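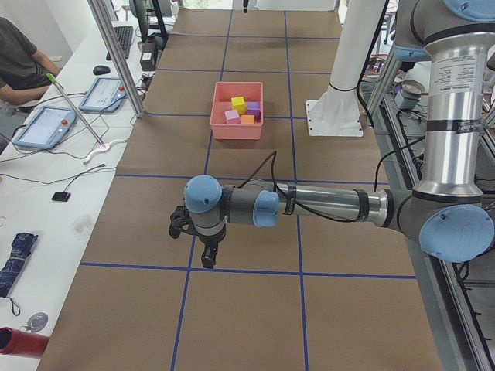

Curkcombe Play Materials Library
Progress report to the Garba Fund
Prepared by Yetunde Eze
Sun 11 July

Of the $3,840 awarded, $866 was unspent at the end of June. Most of the spending so far went to foam cubes, plastic bins and table coverings for the sorting and tidying kits. The Evaldale order arrived complete. The Umis order is short one carton and we have asked for a replacement.

We have packed 110 kits. Each has a bin, a set of foam cubes in different colors and a printed activity sheet. The tables are covered with brown paper and marked off with blue tape, so that a cube can be given a place to start from.

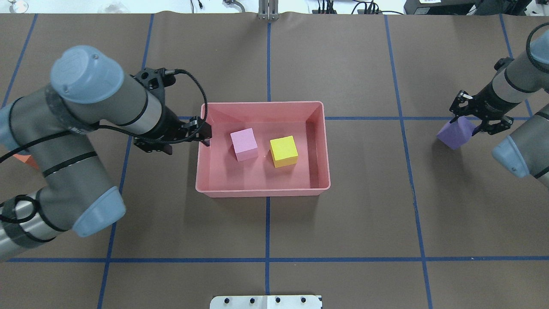
Photo: Curkcombe Play Materials Library

The first activity is putting cubes into the bin and taking them out again. We kept the pink bin with the sloped sides. The deeper bin we priced in the spring cost more and did not stack well.

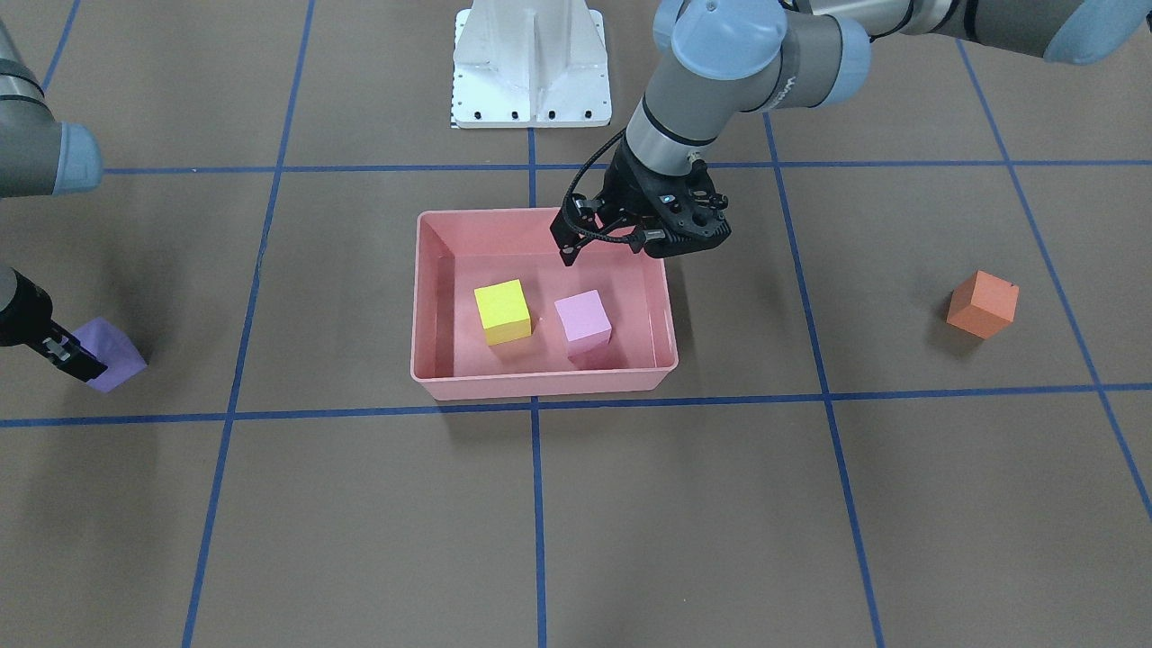 Purple cube on the table covering, beside the pink bin.

The second activity uses the taped rectangles. Cubes are set out on the paper, near the bin or farther down the table, and then gathered up. The instructions for this one were too long and have been cut to a single page.

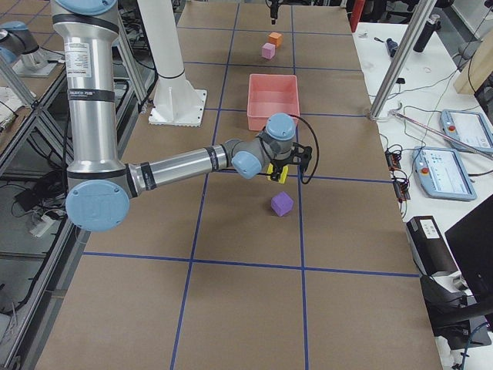
Tape is our main supply problem. We underestimated how much a long table needs and will move part of the remaining money to cover it. Five kits are being held back until the missing carton comes in. The rest can go out to the Evaldale branches as soon as the new activity sheets are printed.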